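12th December – visit day, notes written the same evening

Visitors from Vorkwood came at lunch and stayed until the coffee was finished. Njoroge Mbwambo made the introduction, I was at the simulator station with So-yul Um. Tae-yang Oh could not come, he had the meeting with Leller.

We showed the kitchen task first on the real arm, then the same policy in simulation. The real arm did 6 runs. One was stopped by me because the cable was pulling on the wrist. I should fix this cable before February, it is the second time I write it here.

In simulation we let people choose the start position by themselves. This was a good idea of So-yul, they asked much more than at the last open day. One lady wanted to know why we need 1000 episodes when a child needs two. I answered badly. Soon-im Kwon answered better – she talked about how we change the light and the wall colors each time, and I will ask her to write it down for me.

Start positions too close to the furniture are a problem. The wrist view is then almost full of one dark surface and the policy has little to work with. I kept one such view from the simulator:

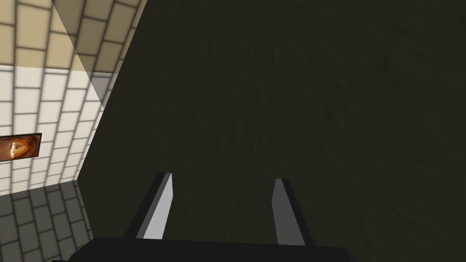

Wrist view in simulation, gripper open, dark surface directly ahead.

To do:
– limit the start positions in the visitor menu (Moroz has the old limits in his folder)
– seed 91 must be run again with the log switched on, I forgot it
– ask Njoroge if the Fundex people also want to come, and how many chairs
– second screen was too low, people in the back row were standing

Left the station running overnight with 200 episodes, default start.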